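Section 3. Preparing the Sorting Station and the Staff Who Work at It

Applies to: Rurach bench cells installed at the Wurthorpe gear and bearing shop
Issued by: Skamholm Automation, Operator Documentation
Revision date: 8 July 2025

3.1 Purpose of this section

This section describes how to prepare a Rurach sorting station for a shift, how to hand work over between the station and the people assigned to it, and how duties at the bench are divided once the station is in service. It is to be read together with Section 2 (Safety Functions) and Section 5 (Fault Codes). Supervisors must confirm that every person on the station roster has read 3.2 through 3.7 before that person is given a login.

The station picks small loose parts from a mat and places them in trays for inspection. It does not inspect, approve or reject parts. Those decisions remain with the bench inspector.

3.2 Duties at the station

Before the station was installed, one person at each bench tipped out mixed parts, sorted them by hand, filled the trays and inspected the contents. With the station in service, the duties are assigned as follows.

Loader. Spreads parts on the mat, clears parts the gripper cannot take, and replaces full trays. The loader does not need a station login above Level 1.

Bench inspector. Checks the trays, keeps the reject record and releases trays to assembly. The inspector has authority to stop the station at any time and is not required to give a reason in the log.

Station lead. Starts and closes the shift, changes part programs and answers fault calls. One station lead may cover up to three stations.

NOTE: The loader and the bench inspector are to exchange duties at least once in each shift. Supervisors may not suspend the exchange to meet an output figure.

3.3 Before power-up

1. Confirm that the previous shift has been closed in the log. If it has not, do not continue. Call the station lead.

2. Remove all parts from the mat, including any left at the edges.

3. Brush the mat in one direction with the soft brush supplied. Do not use compressed air. Do not use solvent.

4. Check that the mat lies flat and that no corner has lifted. A mat with a cut, a burn or a shiny patch must be replaced (part no. 302).

5. Inspect both gripper fingers. The gripping faces must be free of oil and swarf. Wipe them with a dry lint-free cloth.

6. Check that the wrist camera window is clean. Use the lens cloth from the station drawer and no other.

7. Check that no cable is pinched or stretched at the wrist.

CAUTION: The gripper fingers taper to narrow tips. Keep hands clear of the gap between them whenever the main switch is on, including when the arm is at rest.

3.4 Power-up and login

1. Turn the main switch to ON and wait for the panel to show READY.

2. The station lead logs in and selects the part program named on the job card.

3. The loader and the inspector log in. The station will not start with only one person logged in.

4. Press HOME. Stand behind the floor line until the arm has stopped.

5. Test the stop button on the loader's side, then the stop button on the inspector's side. Reset after each test. Record both tests in the log.

If READY does not appear, turn the switch to OFF, wait one full minute and try once more. After a second failure, refer to Section 5.

3.5 Setting out parts

1. Confirm that the part number on the bin matches the job card.

2. Pour no more than 400 grams of parts onto the mat at one time. Use the marked scoop.

3. Spread the parts by hand so that none are stacked. Parts may lie on a face or on a side. Leave a clear space around each part wide enough for both fingers.

4. Move parts away from the mat edge where possible. The arm will attempt an edge pick twice and then skip the part.

5. Step back behind the floor line and press START.

The wrist camera view is shown on the left half of the panel throughout the cycle. Gears and flat rings may be set out together if the job card lists both. The fingers appear at the bottom of the view with the mat between and beyond them, and a soft shadow from the arm may fall on the mat. The picking program is designed to disregard such a shadow. Overhead lighting should nevertheless be left as it was set at installation, and staff are not to add lamps or shades of their own.

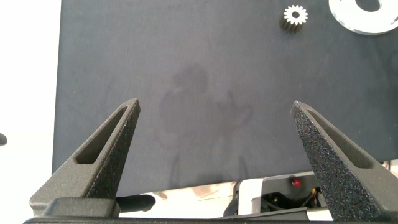 Ocampo, after the trial period in February, asked that one point be put on record in this manual: that the panel view had at first been taken by the benches as a means of watching the people, and that the loaders worked with more ease once they had been shown what was stored and what was not. The same comment noted that sorting by hand had been tiring but had given new staff their first knowledge of the parts, and that some other way of gaining it would have to be found.

Both points have been adopted. The storage rules are set out in 3.6, and the hand-sorting requirement for new staff in 3.7.

3.6 Camera view and records

The wrist camera is used to locate parts. Its view is kept for the length of the current tray and is overwritten when the next tray begins. It is saved only when a fault code is raised, and in that case the saved view may be opened by the station lead and by Skamholm service staff.

The station log records picks, skips, stops and tray changes by station. It does not record them by login. Output figures taken from the log may be used to plan maintenance and material supply. Under the Wurthorpe site agreement they may not be used in the review of an individual employee.

Any person on the roster may ask to see the log for a shift they worked. The station lead is to provide it by the end of the following shift.

3.7 Training for new staff

1. A new loader or inspector is to sort by hand at a bench without a station for the first two weeks.

2. During this time the new employee is to handle every part family listed on the bench chart and learn the common defects of each, including chipped teeth, burrs in the bore and scored rings.

3. The new employee then works beside an experienced loader for one week. The login during this week is Level 0 (view only).

4. The station lead signs the training card. The employee also signs it and keeps a copy.

Staff who worked at the benches before the station was installed are exempt from step 1. They are not exempt from step 3.

3.8 Stopping the station for a missed or dropped part

1. Press either stop button. Do not reach over the mat while the arm is moving.

2. Wait for the amber lamp on the panel.

3. Remove the part with the plastic tongs. A part that has fallen to the floor goes in the reject box, whatever its condition.

4. Check the finger tips for damage.

5. Step back behind the floor line, press RESET, then START.

NOTE: A skipped part is not a fault. The loader may leave skipped parts on the mat until the cycle ends and then place them in the tray by hand.

3.9 Closing the shift

1. Let the current cycle finish. Do not close the shift with a part in the gripper.

2. Remove the trays and clear the mat.

3. Read the cycle counter. If the fingers have completed 3,000 picks or more since they were last changed, fit a new pair before the next shift and reset the counter. Allow about 3 minutes for the change.

4. Enter any comments for the next shift. Comments on workload, pace or the exchange of duties belong here as well as comments on the equipment.

5. All persons log out. The station lead logs out last and turns the main switch to OFF.

CAUTION: Fingers must be changed as a pair, with the main switch OFF and locked. Never fit one new finger opposite a worn one.

Continue to Section 4, Part Programs and Tray Layouts.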